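Where does our rubbish go?
Information for younger readers

Every home, school and office makes rubbish. In the Horrocks district, bins are emptied 52 times a year. This page explains what happens next.

General waste is taken by lorry to the Limel transfer station. It is weighed, tipped on to a large floor and pressed into blocks. Some of it is burned to make electricity. The rest is buried in a place called a landfill, which is lined so that dirty water cannot leak into the soil.

Paper and card can be made into new paper, provided they are clean. Tissues should always go into general waste, as their fibres are too short to be used again.
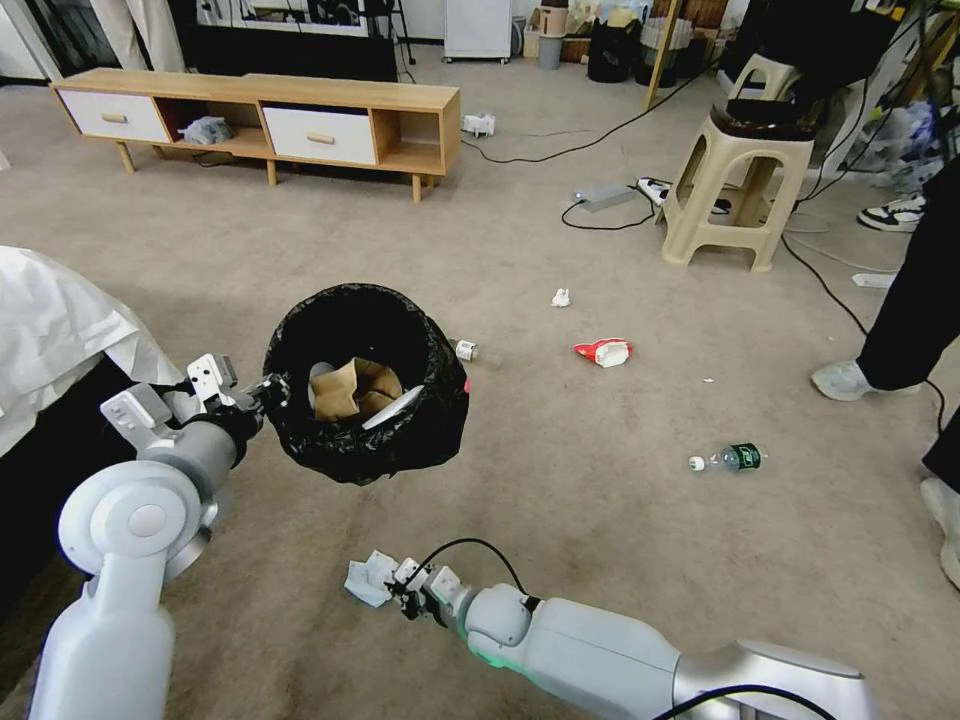
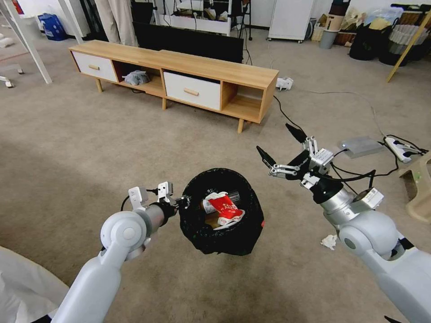 Gangadharan Kotian writes that his class put greasy pizza boxes in with the clean card for a whole term, and asks whether this page could mention them. Greasy card spoils the paper pulp. Tear off the clean lid for recycling and place the rest in general waste.

Words to know
Landfill: a place where rubbish is buried.
Pulp: paper mixed with water until it is soft.
Transfer station: a building where rubbish is collected before a longer journey.

School visits to Limel begin again in November. Children must be aged 6 or over.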